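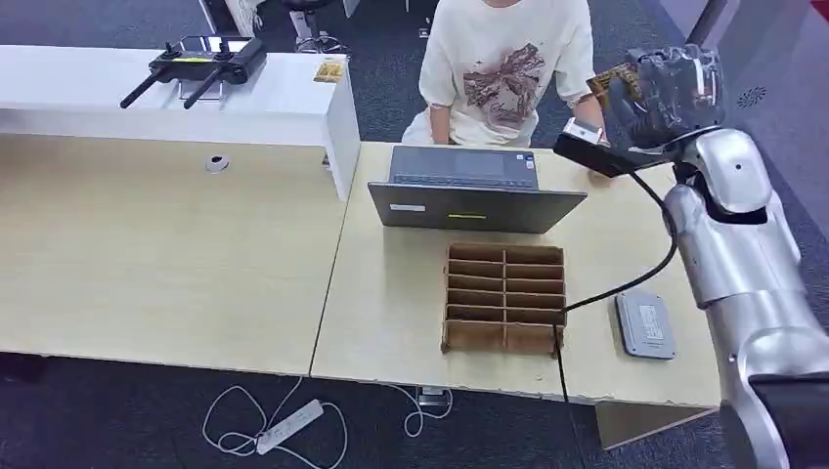

Jekov 2x6 Cardboard Slot Organizer

Print this page | E-mail this page

Brown corrugated cardboard. Two columns, six slots each. Ships flat, goes together without glue or tape. For small packaged stuff – snack bars, sample packs, tea, spare parts in bags, whatever you keep losing in a drawer.

Our best seller on the bench storage side and still the cheapest thing we carry. People buy one to try it, then come back for a bunch.

What you get
Outer tray, one long divider, cross dividers, instruction sheet. The sheet is small. Keep it if you plan to take the thing apart again.

Putting it together
Fold the outer tray first. Score lines go to the inside. Long divider next, slots facing up, then drop the short ones down over it. Press till the top edges line up. If one sits high it isn't all the way down – push from the middle, not the ends. Takes a few minutes the first time, less after.

Front panel can lean out a little on a new one. Put something in the front slots or run a strip of paper tape across the inside corner. Tape not included.

Where to put it
Near the front of the table, narrow slots pointing so you can reach in from above. Leave a bit of room behind it for a laptop or a clipboard if you are checking things against a list while you sort. Don't put it on a damp counter. It's cardboard, it will drink it right up.

Filling it
One kind of item per slot. Slots are narrow on purpose, so packages stand on edge and you can read the tops. Floppy bags do better two at a time, they hold each other up. Anything heavy (cans, jars) goes somewhere else please. We get e-mails about this.

Labels
The plain brown face takes pencil, marker or sticker. Drimirus label sheets fit, 80 to a sheet, peel off clean from cardboard if you do it in the first week or so. After that they take some of the brown with them.

Pack sizes
Single
Carton of 6
Carton of 66 (ships by freight, call first)

Cartons of 66 don't go to PO boxes. Mixed cartons – sorry, no.

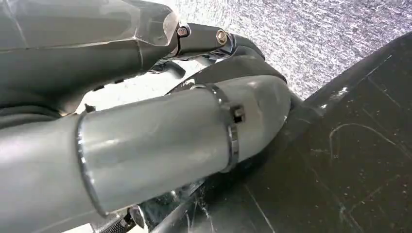

STINDDALE – February 3, 2020
Stock update. Cardboard organizers are back. Singles and cartons of 6 leave the warehouse next business day. The big cartons are slower, figure roughly 2 weeks. If you had a backorder from October it has already been sent, check your spam folder for the tracking number befor you write in.

Also changed with this batch: the dividers are cut a hair looser. The old ones were tight enough to tear if you rushed. Old and new dividers do NOT mix well in one tray, so if you are ordering spares tell us when you bought yours.

Price is the same. Shipping went up a little on singles, nothing we can do about that one.

Also from Sheehan: Wooden Pigeonhole Shelf

For people who like the slot idea but want something that stays put. Same way of working, one item per hole, but it faces you instead of opening at the top. Good for mail, folded forms, small boxes. Stand it up on legs or blocks and you get usable space underneath too.
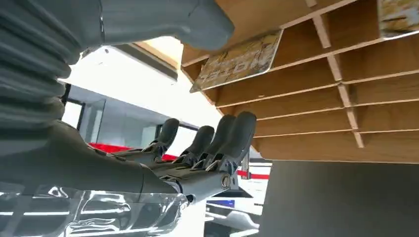
Leave enough height under there to get your whole hand in, knuckles and all. Customers set it too low and then can't pull a tray out. Measure the tallest thing you plan to keep below, then add a hand.

Comes wrapped in plastic film. Take all the film off before loading, including the bit tucked behind, otherwise the paper catches on it. Wipe with a dry cloth. Wax if you want, we don't.

Shelf is sold singly, assembled, no kit version. Weight limit is on the tag on the back. The cardboard organizer doesn't fit inside it, we get asked. They do sit fine side by side on one bench – cardboard for the stuff that's moving today, wood for the stuff that lives there.

Returns
Unused and flat, 2 months. Assembled cardboard can't come back unless it arrived damaged. Send a photo of the damage and a photo of the carton label. Shelf returns need the original wraping or something just as good.

Spare parts
Dividers sold by the set. Outer trays not sold alone at the moment.

Print this page | E-mail this page

Contact us | Shipping | © 2020 Sheehan Bench & Storage, Stinddale. All rights reserved. | Back to top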